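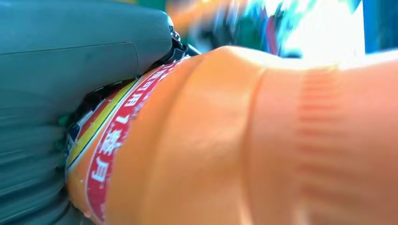

Fliseo Weddings, Seating and Guests Team

Home Talks Venues Contact

Speaker notes, Awuor Lema. Talk on seating plans. Please speak slowly, I always go too fast in the first part.

Good morning. Start with the question: who here has made a seating plan more than once for the same wedding? Wait for hands.

The plan is usually the last thing the couple does, and I would like to move it earlier. When the replies close in October, they often have two evenings left before the printer wants the names. At the Adeleke wedding we changed the cards at 11 at night. The reprint cost 400 dollars and one of the cousins still had no chair.

Say the main point here: first decide who cannot sit together. After that, who must. All other guests are easy.

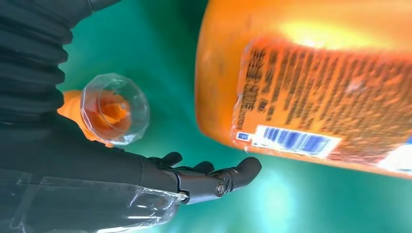
Slide 3. Hand, palm up.

Next part is table size. A round table for eight is comfortable. With ten, people speak only to their neighbors — and the older guests hear nothing when the band begins. Mention that Nisura Hall gives you ten if you do not ask. Always ask.

Children: do not make the children's table too far from the parents. I did it once, and the parents were standing all through dinner.

(drink water)

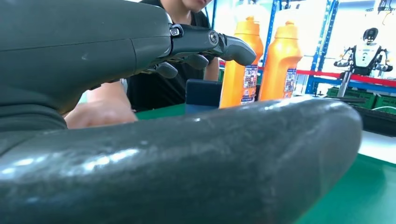
Tuấn Võ asked me after the spring talk if the couple really needs a head table at all. He said that in his family the bride and groom walk from table to table for the whole meal, and two empty chairs at the front look sad in the photos.

My answer: he is right for many families. Seat them with their parents, or give them a small table near the dance floor.

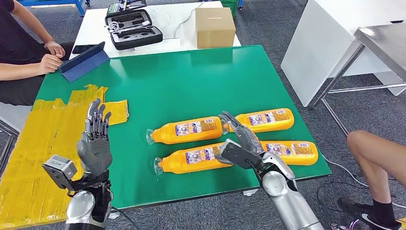

Long tables are what most couples ask me for now, and they need more planning than round ones. Each guest has only a few people to talk with, so the order along the table matters very much. If the room is narrow, put the tables end to end in pairs. The orange bottles on the slide have the same layout, two rows of two. Leave a good path between your rows for the waiters, which the couple often forgets when they draw the room.

Show the Tondov floor plan, then questions. Paper copies are by the door.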